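Visit to the Esthorpe Fruit Growers' Open Day
Report to members, January 2, 2018

A delegation from the Clomside Horticultural Association attended the open day held at Esthorpe in September. The party was led by Agata Donati, with Raffaele Fontana and Ilaria Gatti attending on behalf of the storage working group.

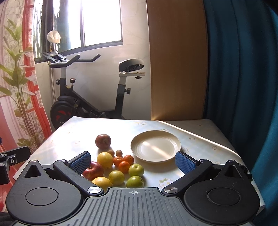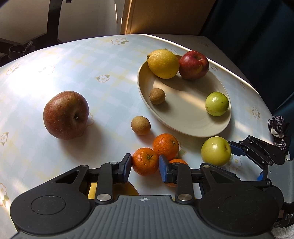

The purpose of the visit was to learn how a mid-sized packing station manages fruit between harvest and sale. Benedetta Galli, who directs the station, received the delegation and outlined the work of the season. Her opening remarks concerned mixed storage, a matter on which members often write to us. Apples and lemons, set out together on a flowered tablecloth with other small fruit, make an attractive display, but Ms. Galli advised against keeping them together for long periods. Apples give off ethylene gas as they ripen, and this can shorten the life of produce stored nearby. At Esthorpe the two are held in separate rooms.

The delegation then toured the cold store, which has 6 chambers and a stated capacity of up to 1000 crates. On the day of the visit 410 crates were in place, all from the early harvest. Each chamber has its own temperature log, signed at the start and end of every shift. Mr. Fontana asked how the station responds to a power failure and was shown the standby generator, supplied by Ruggiero and tested monthly.

After lunch, Ottavio Serra presented the Skativero orchard trial, now in its third year. Rows under the trial are pruned in late winter and again in summer, with the aim of letting more light reach the lower branches. Mr. Serra stated that the results on fruit color were encouraging, while those on yield remained unclear. Written findings will be sent to visiting associations when the trial closes.

The Association thanks the staff at Esthorpe for their hospitality. Members who wish to read the full storage notes may request a copy from Ms. Gatti through the Clomside office.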